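Search this site... Search

About Fovomness

By Ileana Dumitrescu
January 24, 2026

Fovomness is a small school for table service and dish care. We teach people how to set, clear, wash, dry, rack and store the things a kitchen uses every day. Most of our students work in cafes, guest houses, church kitchens and residential homes, or are about to. Some only want to run their own kitchen with less breakage and less mess.

We are not a cooking school. Students sometimes arrive expecting knives and stoves, so we say this early. A meal may be eaten during a class, but it will have been made somewhere else.

How we started

Mebrat Hadgu and I met while working in the same hotel kitchen. She ran the dish room and I ran breakfast. Between us we trained every new hire who came through the back door, and we both noticed that the dish room got one morning of training while the line got weeks. Plates came out chipped, cups were put away with water still sitting in the foot, and the shelves had to be sorted again before each service.

We wrote down what we were telling people. It came to two sheets of paper, later four, and then a folder. When the hotel changed hands, we took the folder and rented a room. The first course had six students and one sink. The sink was replaced in our second year and the folder has been rewritten more than once, although the part about stacking is close to what Mebrat first wrote.

What we teach

The main course is called Sirby. It runs over two weeks and covers the full path of a dish from the table back to the shelf. Students learn to scrape and sort before anything goes near water, to wash in the right order (glass, then flatware, then plates, then pans), and to load a rack so that air can reach both sides of each piece. They also learn when to change the water, which is more often than most people do.

The second course, Cha, is shorter and deals with cups, saucers, pots and trays. It is popular with people who work in tea rooms. The fee for Cha is $219 and includes the printed handbook. The fee for Sirby is $500. Former students may repeat either course for $300 or the posted fee, whichever is lower, if there is a free place.

We also offer half-day visits to kitchens that want to look at their own setup. One of us comes out, watches a service from start to finish, and writes a short report. The report usually has something to say about where the rack stands. A rack placed on the wrong side of the sink makes everyone cross their arms over wet dishes all day.

Our approach

We go slowly at first. In the first session students handle one piece at a time, and they set it down completely before picking up the next. People who have worked in busy kitchens find this hard. Speed is added in the second week, after the grip and the placement are steady.

We use ordinary dishes. Our cupboard holds plates and bowls in several sizes and a number of odd pieces that have come to us over the years. Mixed sizes are useful, as a rack that works for one kind of plate may be poor for another. Broken pieces are written in the breakage book with the step at which the break happened. The book is open to students and we go through it with every group.

Nobody is charged for breakage during a course.

The room

The teaching room is on the ground floor, and has plain walls and pale worktops. We chose a light surface for the tables so that crumbs, drips and grease marks show up. Dark tops look clean when they are not. The tables are wiped before each exercise and again after it, and students do the wiping.

Storage is along one side at shoulder height or lower. Heavy pieces go on the bottom. There is a labeled shelf for each table and we ask that things go back to the shelf they came from.

Exercises from the Sirby course

These are listed in the order we teach them. Each one has its own page in the handbook.

1. Clearing. Taking a place setting away without stacking on top of flatware or scraping at the table.

2. Sorting. Grouping by material and size on the side counter, with the largest plates at the back.

3. Washing. Front, back, rim and foot, in that order, with a rinse that runs down the piece and away from the hand.

4. Plates to the rack. A plate is held by its rim and turned upright before it reaches the rack, then lowered between the slats with its face toward the worker. Large plates go in first, starting at the far end. The fingers stay on the rim and off the well.

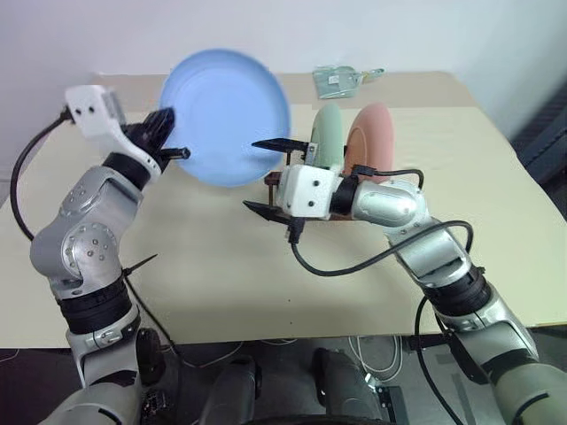 5. Cups and bowls. Tilted, never flat, with the opening down and a gap left on one side for the air.

6. Drying and putting away. Cloths are changed when they stop picking up water. Anything still damp at the foot goes back to the rack.

7. Closing down. Racks lifted and wiped underneath, sink emptied, cloths hung, floor checked.

Who we are

Ileana Dumitrescu teaches clearing, sorting and table work, and answers the mail. Before Fovomness she worked in hotel breakfast service.

Mebrat Hadgu teaches washing, racking and storage and wrote most of the handbook. She makes the kitchen visits in the north of the county.

Our cloths and aprons are made by Mukau, a workshop two streets from us. They also sell to students directly, and the cloths are the same ones we use in class.

Joining a course

The next Sirby course begins in February. Cha follows once it has finished. To ask for a place, write to the office with your name, the course you want, and a line about where you work or what you hope to use the course for. We reply to letters and email in the order they come in. Please do not send payment until you have heard from us.

Students should wear closed shoes with a rubber sole and bring a change of top. Rings and bracelets come off at the door, and there is a tray for them. Aprons are lent for the length of the course and washed here.

If you have a skin condition that is made worse by soap or hot water, tell us when you write. We keep several kinds of gloves and can order others before the course begins.

Last updated: Saturday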